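Bench helpers wanted for the fall teardown season at Favitz

Posted by Consuelo Nava, bench lead

Two part-time openings, evenings, starting in October

Hi! I run the teardown bench at Favitz, the back half of the old Sindent building (the side with the loading door, not the side with the bakery). We take in retired office computers, open them up, sort the good parts from the tired parts, and build working machines for people who need one. I have two openings this fall and I would love to fill them with people who like taking things apart as much as I do.

You don't need a degree, a certificate or a résumé with the word "technician" on it. My last hire came from a fabric store and was better with small screws than I am. What I do need is patience, decent eyesight (glasses are fine, I wear two pairs) and hands that slow down when something feels stuck.

What you'd be working on

Mostly big desktop towers and workstations, the heavy kind that sat under engineers' desks. Right now I have a delivery from the Ochoa offices stacked along the back wall, 437 machines on the packing list, and my goal is to have 200 of them opened, checked and logged before the holidays. A lot of them are Dells. They open up nicely, with side panels you can get off without a fight, and once you've done a few you'll know your way around with your eyes half shut. We lay each tower on its side on the metal table and work from above, so you're not kneeling on the floor with a flashlight in your teeth.
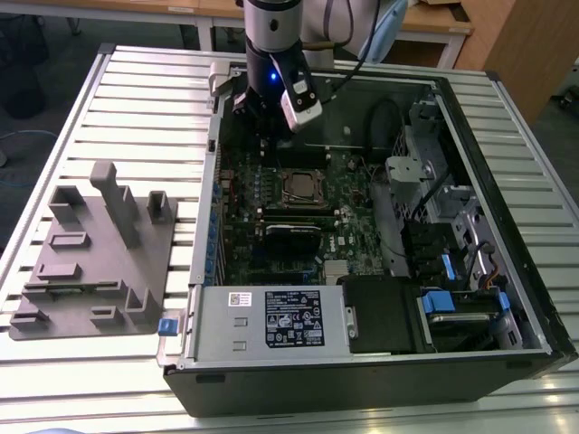

What an evening looks like

We start at 5:30 and finish at 9, with a break whenever the kettle goes. You take a tower, put it on the table, pull the side panel and have a good look before you touch anything. I mean it about looking! Half of this job is noticing things: a connector that isn't all the way in, a clip that's been snapped by somebody in a hurry, a slot with fluff in it.

Then you work through the sheet. Drives come out first and go in the locked bin (they get wiped by Flundetti, we never read them). After that it's graphics card, memory, power supply, and last of all the processor, if the board is one we're stripping. Boards that are staying together get a cleaning and a label and go to the build shelf.

Memory is where new people tend to get nervous, so we practice on boards that are headed for scrap anyway. You learn which latches swing, how much push is enough, and how to read the tiny white printing next to each slot so the sticks go back in the order the board wants. The processor socket comes later, when I've watched you do the rest for a while. There are levers on it and a metal frame, and the contacts underneath don't forgive much, so I'd like you to be bored with the easy stuff before we get there.

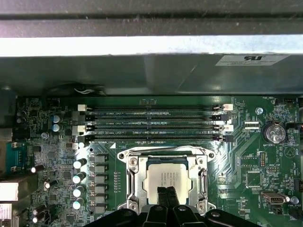
Empty memory slots above the processor socket. The labels read DIMM2_CPU1 and so on.

Everything you pull gets written down. I know, I know, paperwork. But somebody down the line has to match a cable to a drive cage at eight at night, and that somebody is often me.

You might be a good fit if

You've ever fixed a toaster, a sewing machine or a bicycle and enjoyed it.
You can lift a full tower onto a table, or ask for help lifting it without being shy.
You put the screws back in the tray they came from.
You're okay asking the same question 3 times. I'm okay answering it.
You can come 2 evenings a week through the season.

You probably won't like it if you need things quiet. We have the radio on and I sing.

Training and pay

Your first few shifts are paid training at the full hourly rate. We'll go over the rate when we talk, and it's the same for both openings. I'll start you with one complete tower, and we'll find the power supply, the graphics card, the heatsink and the drive bays together before a single screwdriver comes out. Wrist straps, gloves and tools are all here. Bring closed shoes and leave the dangly bracelets at home.

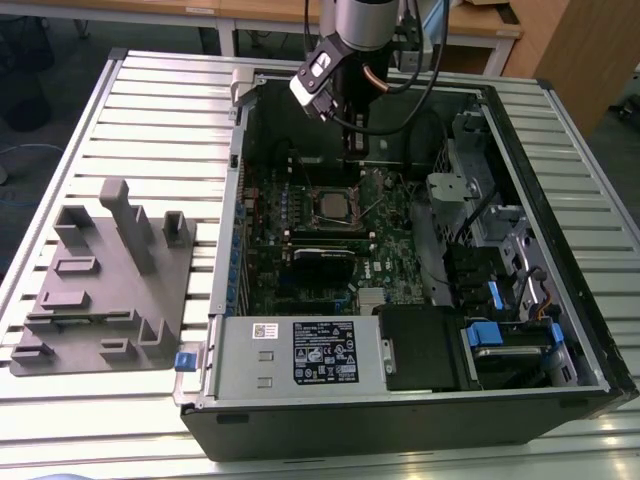 Side panel off: power supply along the bottom, drive cage on the right with its blue handles.

How to apply

Write to me care of the Favitz front desk, or drop a note in the box by the loading door. Tell me your name, which evenings work, and one thing you took apart (it doesn't matter if you got it back together). If you've worked with computers before, mention it, but please don't pad it out, a short paragraph is plenty.

I'll invite people in for a bench visit, an hour or so at the table with me, trying a few things with your own hands so you can see if you like it. No quiz, no trick questions. There's parking behind the building, and the bus stops across the street.

Applications stay open until both spots are filled. Come say hi!

Consuelo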